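Teaching by demonstration (robotics)
From Steltetti, the handling and automation reference. Last edited 2024-11-01.
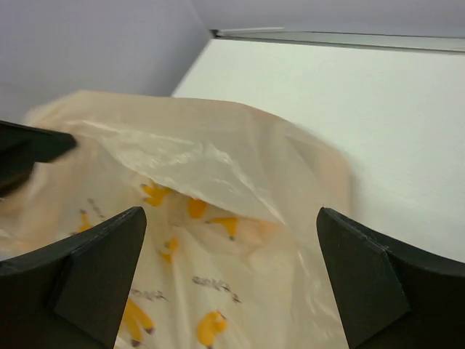 Teaching by demonstration is a way of programming a robot in which a person performs a task through the robot, and the recorded motion is used to produce a program or train a control policy. It is also called programming by demonstration or learning from demonstration. The person may guide the arm by hand or drive it from a distance with a second device.

Contents
1 Methods
2 Recording
3 Soft and thin materials
4 Limits
5 See also

Methods
In hand guiding, also called kinesthetic teaching, the operator holds the arm and moves it through the task while the motors offset its weight. The method needs little equipment and lets the operator feel contact with the work. Its main drawback is that the operator's hands and body may block the cameras.

In remote control, or teleoperation, the operator moves a leader arm, a handheld controller or a tracked glove, and the robot follows. The operator can stand clear of the work, so the camera views stay close to what the robot will have when it runs alone. Force is harder to judge unless the leader device pushes back. Small delays between the two sides also tend to make operators slow down near contact.

Recording
A single run of the task is called an episode. It normally holds joint positions, gripper opening and one or more camera streams, all stamped against a common clock. A camera at the wrist gives a close view of the fingers and the object, while a fixed camera covers the workspace.

Episodes are usually reviewed before use. In the Zellen trials, which covered the handling of bags and film, operators recorded 1000 episodes by remote control and kept 773 after review. Andri Sutter, who ran the review, rejected episodes with dropped camera data or long pauses. Failed grasps followed by a recovery were kept – a choice that later projects have not always followed.

Soft and thin materials
Plastic bags, film and cloth are common subjects for demonstration because their shape is hard to model in advance. A thin bag folds over itself, and a translucent layer can hide part of a printed pattern while letting the rest show through. Fingers may close on one layer or several. Operators often approach with the gripper wide open and look for a raised fold before closing.

Clodagh Cullinane's notes for the Karras handbook advise changing the starting shape of the bag between episodes. The handbook sets a minimum of 112 episodes for each type of bag.

Limits
A policy trained this way tends to repeat the habits of its operators, including hesitation and needless regrasping. It may also fail in positions that the episodes did not cover.

See also
Leader arm
Nevov grasp notation
Wrist camera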